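Two Compartments and a Sponge

The grey storage bin is the least considered object in most homes. It is bought for its size, filled within the hour and then ignored until it cracks or smells. Yet the two-compartment type has spread steadily from workshops into kitchens and utility rooms, and the way people use it repays some attention.

The principle is simple. A single open bin of any useful size becomes a pile. Small items migrate to the bottom, tall items fall over, and the user digs. A divider halves the distance anything can travel. It also forces a decision at the moment of putting away: left or right, front or back. Most of the benefit comes from that decision.

Makers have approached the divider in different ways. Prornus, which supplies bins to hardware shops, moulds the divider as part of the body. It cannot be removed, and it cannot fall out when the bin is carried. Vamham sells a slotted version in which the panel slides in from above. The slotted panel can be taken out for washing, which matters more than the catalogue suggests, as dirt collects in the slots themselves and has to be brushed out.

Unequal compartments are generally more useful than equal ones. The larger takes the things that are handled every day. The smaller is best kept for a single category, or left empty as a landing place for items waiting to go back to another room. An empty compartment looks like waste on a shelf plan. In use it is the part that keeps the rest in order, and households that fill both sides on the first day tend to have loose items standing beside the bin by the end of the month.

Capacity is easy to misjudge. The Filip bin, a common mid-sized model, is sold as holding 42 litres. That figure is taken to the rim. Items of irregular shape never pack to the rim, and a bin loaded above the height of its divider has stopped being divided. A sensible working load is whatever covers the floor in one layer, with perhaps a few taller things leaning on the walls. Anything placed on top of that layer will hide what is under it.

The floor is where wear begins. Hard objects are dropped in, dragged to one end and pulled out again, and each movement leaves a fine line. Grit from shoes, plant pots or tools acts as an abrasive. The divider suffers next, mainly along its lower part, where contents knock against it. Scuffing of this kind is cosmetic. It does not weaken the panel, though it does hold grease, and a scuffed surface needs more rubbing to come clean than a smooth one.

Cracks are another matter. They start at corners and at the foot of the divider, usually after the bin has been lifted by one end while full. A crack can be felt with a fingernail before it can be seen. A scratch will also catch the nail, so the test is to press gently on either side of the line. If the two sides move separately, the bin should be retired from carrying duty. It can still serve on a fixed shelf.

Stirora, a shop that refits small flats, recommends washing a working bin every 4 weeks. The method is ordinary. Empty both sides. Tip out loose grit before adding any water. Wash at 40 degrees with a little washing-up liquid, using the soft side of the sponge on the walls and the scouring side only on the floor, where the surface is already marked. Rinse, then stand the bin upside down on two battens so that air can get under the rim. Contents go back only when the inside corners are dry.

The choice of contents is more often the source of trouble than the bin. Sponges should stand on edge, clear of the floor on both faces. Bottles may lie down if the cap is sound, but a bottle with a narrow tip is better checked weekly, as a slow leak spreads a long way across a flat floor. Mixed household loads are acceptable provided each item can be lifted out without moving another.

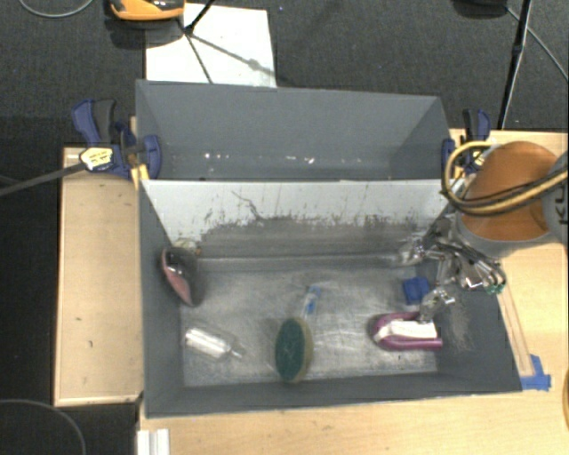
A reader's letter on an earlier storage article took a firmer line, arguing that mixed loads should not be allowed at all, that a scouring sponge belongs at the sink, and that a front compartment with more than one kind of thing in it is simply a drawer with higher sides. The letter added that the writer had labelled every bin in the house and had not needed to look for anything since December.

Labels do work, within limits. They suit contents that stay the same through the year, such as light bulbs or shoe care. They work badly for the working bin, whose contents change with the job in hand, and an outdated label is worse than none. A strip of masking tape and a pencil is adequate. It should go on the end that faces outwards when the bin is on its shelf, and low enough to be read when another bin is stacked above.

Stacking brings its own requirement. A shelf with 92 centimetres of clear height will take two mid-sized bins with room to reach into the upper one, and on most models room for a hand to reach the lower one from the front. A third bin will fit on paper. To use the bottom one it is then necessary to lift the other two down, and the contents of the bottom bin will be whatever was put there when the stack was built.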